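She had moved to Stosincombe in November with one suitcase and a box of dishes that had belonged to her aunt. The box had cost 40 to ship, more than the dishes were worth. None of them matched. There was a big white plate with pink flowers, a floral bowl, a dark one, and a pale blue one that she had eaten cereal from every summer until she was twelve.

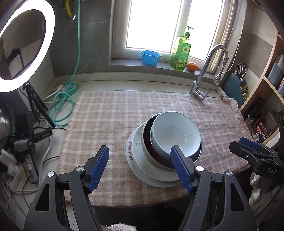
The apartment had no dish rack. She spread the plaid cloth over the counter, the one with the frayed edge, and put everything on that. Her aunt had done it the same way. She used to say a rack was one more thing to wash.

The first night she stacked the bowls by size. In the morning she took them apart again and stood the plates up so they leaned on each other. The window over the sink faced east, and the light came in early.

Her mother called while she was at it.

"Did you get the rent sorted out?"

"Yes. 1000, and 300 for the deposit."

"And the dishes? Did any break?"

She looked at the counter. She had been sure the blue bowl would be the one.

"No," she said. "They're all here."
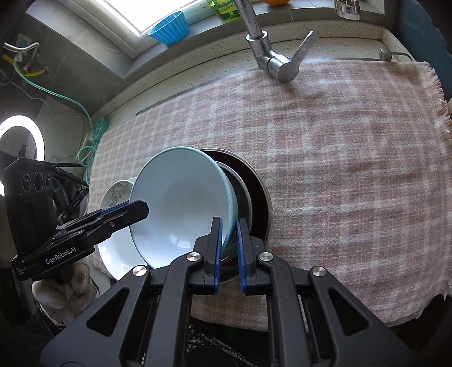
*The blue bowl, with the plates.*

Her mother was quiet for a while. Then she asked if the blue one still had a white inside, and she said it did.

"I bought her that," her mother said. "At the market in Tirnum. She never liked it."

"She used it every day."

"I know she did."

They talked about the bus after that, and the weather. When the call was over she moved the dish soap along the sill and ran the water until it was hot – it took a long time in that building – and started on the forks.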